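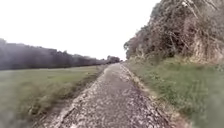 Ronduvau lane, resurface it or leave it alone?

Posted by mudguard_mel
I've been running and riding the old farm lane past the Ronduvau fields for years now and I've finally got to the point where I want to ask what everyone else thinks. It used to be a proper little tarmac road, or at least a proper little tarmac path, and these days it's more of a grey speckled crumble with grass on the left and a line of dirt and stones down the right. The worn strip in the middle is still the best bit to ride on, and if you stick to that you can get a decent rhythm going all the way down, it's dead straight after all. Stray off it and you're into the loose chips, and the left-hand edge is breaking up into that pale rubbly stuff with the dip just past it. I had a wobble there last month with a bag of shopping on the handlebars (my own fault, I know) and ended up with one foot in the long grass.

Anyway, there's a letter gone round from the Zirbridge paths group asking whether people would like it relaid in smooth tarmac, patched up, or left as it is. You've got until the end of September to reply. I'm leaning towards patched, but I could be talked into the full job. What do you lot reckon?

Posted by oldboots
Leave it alone! There, that's my vote. It's one of the few bits of track left where you can walk a dog without somebody whistling past your elbow at twenty-odd miles an hour. Make it smooth and that's exactly what you'll get.

Posted by tallpaul_h
Relay it. Sorry boots. I commute down there on 28mm tyres and by the far end my hands are numb. I've had two punctures on it since spring, both times from drifting out of the middle to let someone by. The middle is fine. The middle is only wide enough for one person though, so as soon as you meet anybody, one of you is in the gravel.

Posted by oldboots
Then get fatter tyres, or slow down and say good morning. It's a farm lane, Paul.

Posted by tallpaul_h
I do say good morning! I say it to you most days, you've got the brown spaniel.

Posted by oldboots
Oh, that's you. You're all right. Still leave it alone.

Posted by mudguard_mel
Ha, glad we've got that sorted. For what it's worth I'm on 38s and I find it comfortable enough if I let a bit of air out. It's the edges I worry about. Has anyone got a view on the left side? I'm wondering whether there used to be kerbing or something under there, because it does seem to hold its line in a way you wouldn't expect from just loose stone.

Posted by santosh_t
Hello all, Santosh Tomar here, I used to do surfacing for a living before my knees gave up. I don't know the history of this lane so take this as general chat. What usually happens on an old path like that is the edge goes first. There's nothing holding it in from the side, so water sits in the dip, gets under the edge, freezes, lifts it, and off it comes in lumps. Then the next bit is the edge and off that goes as well. The middle lasts longest because it's furthest from the trouble and it gets packed down by everyone going over it.

So if they only patch the surface and do nothing about the dip on the field side, you'll be having this same conversation in a few winters. I'd want that side drained and built up a bit before I spent a penny on the top.

Posted by mudguard_mel
That's really useful, thank you! And it makes sense of why it seems worse every spring. Would you relay it or patch it, if it was your money?

Posted by santosh_t
If it was my money I'd do the drainage, rebuild the edges, and finish it in rolled stone dust. Nice and firm, kinder on dogs and horses, and a good deal cheaper than tarmac. You need to top it up every so often and that's where it tends to fall down, people do the job and forget the topping up.

Posted by pushchair_pete
Please not stone dust. We had that on the path behind the Pandey allotments and it was lovely for one summer and porridge for the winter. I was scraping it off the pushchair wheels with a lolly stick. The car boot still hasn't recovered.

Posted by santosh_t
Was it laid with a camber or flat?

Posted by pushchair_pete
No idea. It was laid brown.

Posted by santosh_t
Well, if it was flat, that'd do it. It has to shed the water to the sides. I'm not saying you're wrong about the mess, I've seen plenty of bad ones.

Posted by heron_watcher
Could I put in a word for the verges while everyone's discussing tyres? The coarse stuff on the left is about the only long grass on that whole stretch, the field itself gets cut very short. I've had skippers and meadow browns along there on warm afternoons and there's a vole or two in it, going by how interested the kestrel is. If they come in with a digger to do the drainage all that goes in a morning.

I'm not against doing something. I'd just like them to do it late in the year and put the turf back where they found it. I've said so in my reply.

Posted by tallpaul_h
Fair enough, I'd sign that. Could they not widen it on the right instead? It's mostly dirt and stones on that side anyway, so you'd get your passing room without touching the long grass.

Posted by heron_watcher
That would suit me very well.

Posted by oldboots
And then it's wide enough for a van. Have a think about who'd be using it after that.

Posted by tallpaul_h
You could put a post in the middle at each end!

Posted by oldboots
They did that at Dodine and somebody drove round it.

Posted by runs_with_toast
Runner checking in. I love it as it is, I'll be honest, but I'm in trail shoes most of the year so I would say that. My other half runs in road shoes and hates it, she says every stone comes through. We did the Dodine loop together a few weeks ago and she went down the middle like she was on a tightrope while I pottered along the grass.

One thing I'd say for a straight path, even with all that growth on the right, you do see people coming for ages. I've never had a close call down there. The place I've had close calls is the nice smooth bit by the bridge with the bend in it.

Posted by mudguard_mel
Oh that bend is awful, I ring my bell the whole way round it like an ice cream van.

Does anyone know what the costs were in the letter? I've put mine somewhere safe and you know what that means.

Posted by pushchair_pete
Got mine here, it was under the fruit bowl. It says £2291 for patching and £3006 for what they're calling "edge repair and dressing", which might be near to what Santosh is on about. Full tarmac hasn't got a figure next to it, it just says subject to quotation.

Posted by santosh_t
Subject to quotation means sit down before you open it. Those two prices look low to me for a lane that long, I'd want to know how much of it they cover. Might only be the worst section at the near end.

Posted by pushchair_pete
Just turned it over and you're right, there's a note on the back. 22 metres for the dressing. It doesn't give a length for the patching at all.

Posted by mudguard_mel
22 metres?! That's hardly out of the gate!

Posted by tallpaul_h
Well that changes my mind a bit. There's no point having a smart little strip and then the same old rubble for the rest of the way. You'd be going faster when you hit it, for one thing.

Posted by runs_with_toast
I could see it being worth it if they picked the right 22 metres. There's a soft patch further along where the left edge has really gone, I'd spend it there.

Posted by santosh_t
I'd go along with that. Do one bad bit properly, drain included, and see how it comes through the winter. If it holds you've got something to show people when you ask for the rest.

Posted by oldboots
I could live with that as well, God help me. As long as it stays grey and ugly.

Posted by pushchair_pete
Still no stone dust, please.

Posted by santosh_t
I'll come and look at your allotment path, Pete, and tell you what they did wrong.

Posted by pushchair_pete
You're on. Bring a lolly stick.

Posted by mudguard_mel
Right, so I'm going to write back and ask three things - how long a stretch the patching covers, whether they'd look at the dip on the field side, and whether the work could wait until the butterflies have finished. I'll suggest the soft patch too. If anyone wants their name on it, put it in a reply by the weekend and I'll add you at the bottom. I've got 7 so far counting people who've messaged me.

Paul, I'll put you down as "would like it wider on the right". Boots, how do you want yours worded?

Posted by oldboots
"Broadly content, dislikes change." And put the spaniel down too, she's on it twice a day.

Posted by heron_watcher
Add me please, Mel. Happy to come along and mark where the best of the long grass is if they'd find it any help, I've got canes and string in the shed.

Posted by tallpaul_h
Yes to mine, thanks Mel. Does anyone have a spare 28mm inner tube I could pinch until payday, by the way? I'm down to the one with four patches on it.

Posted by runs_with_toast
Got one in the garage, it's been hanging there since I sold the road bike. I'll leave it in the porch for you after six.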